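Chapter 4
Storage and Order in the Household

Learning objectives

After studying this chapter, you should be able to:
explain the difference between active storage and reserve storage;
describe how the distance between a task and its tools affects the time the task takes;
identify the main points at which household items leave their assigned places;
prepare a simple storage plan for a kitchen or shared workroom.

Key terms: active storage, reserve storage, point of use, return path, holding surface, mixed load, storage plan

4.1 Introduction

Every household stores more than it uses on a given day. Clothing for one season waits while clothing for another is worn. Dishes for guests stand behind the dishes used at breakfast. Paper, tools, linens, medicines, and food all require a place, and each makes different demands on the place it is given. The study of household storage is concerned with how these places are chosen, how they are kept up, and what happens when they fail.

Earlier chapters treated the home as a set of rooms with particular purposes. In practice, objects cross the boundaries between rooms many times a day. A pair of scissors may be bought for the sewing box, used in the kitchen to open a bag of rice, and left in the hallway beside the mail. The movement of the scissors says a good deal about the household: which tasks are done where, which tools are scarce, and which places are easy to reach.

This chapter follows the path of ordinary objects from storage to use and back again. It begins with the two basic kinds of storage, considers the surfaces on which objects rest between uses, and closes with a method for preparing a storage plan. Shared housing, where several unrelated adults use the same cupboards, is discussed in Chapter 5.

4.2 Active and Reserve Storage

Active storage holds items used at least once a week. Reserve storage holds everything else. The dividing line is a matter of convenience, and some authors prefer a daily or monthly standard. The weekly standard is used throughout this book. It matches the cycle on which most households shop, launder, and clean.

Active storage should lie between the knee and the shoulder of the person who uses it most. Items kept above or below this range are reached for less often, and households tend to replace them with duplicates kept closer at hand. In her survey of 71 rented homes in the Gretton district, Rosário Rebelo recorded duplicate can openers, measuring cups, and screwdrivers in a large share of the kitchens she visited. In most cases the original item was still in working order and stood on a high shelf or at the back of a deep drawer.

Reserve storage may be placed higher, lower, or farther away, provided that its contents are labeled and that the household knows what it contains. A reserve cupboard without a list soon becomes a place from which nothing is taken.

4.3 Holding Surfaces

Between storage and use, objects rest on tables, counters, windowsills, and the tops of appliances. These are called holding surfaces. A holding surface has no assigned contents. It receives whatever is being used, whatever has just been used, and whatever has been set down on the way to somewhere else.

The result is the mixed load, in which objects from several tasks occupy the same surface at once. Dishes share the space with hand tools, packets, and letters. A mixed load is a normal condition and need not be treated as a fault. Difficulty arises when the load remains in place long enough that new tasks must be carried out around it.

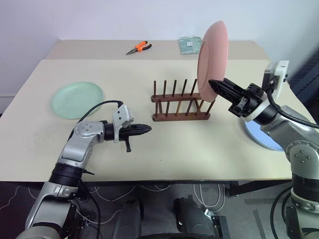
Rebelo distinguishes between loads that clear within a day and loads that become permanent. In the Gretton homes, the permanent load was most often found on the surface nearest the main entrance. The second most common location was the section of counter beside the sink. Both lie directly on a return path, the route by which an item travels back to its storage place after use. When the return path is long, or passes through a closed door, the holding surface takes over the work of the cupboard.

Racks, trays, and hooks occupy a middle position. They stand on or above a holding surface but are intended for one class of object only. A dish rack, for example, gives plates a fixed place while they dry and keeps them from spreading across the counter. Its usefulness depends on the household emptying it between meals. A rack that is always full serves as active storage, and the storage plan should record it as such.

4.4 The Cost of Distance

The time needed to fetch and return an item is small on any single occasion. Repeated use makes it significant. An item fetched 100 times in a month, at a cost of 20 seconds for each trip, takes more than half an hour of that month. Moving the item to its point of use requires a few minutes and is done once.

Distance should be measured in steps and obstacles together. A cupboard two steps away but blocked by a chair may be less convenient than one across the room. Students preparing a storage plan are advised to walk each return path at the hour when the kitchen is busiest, and to note every door, corner, and piece of furniture that must be passed.

Before continuing to Section 4.5, select one room in your own home and list the items that have rested on its main holding surface since the previous day. Mark each item as belonging to active or reserve storage, and record the location of its assigned place. Keep the list for use in the planning exercise at the end of the chapter.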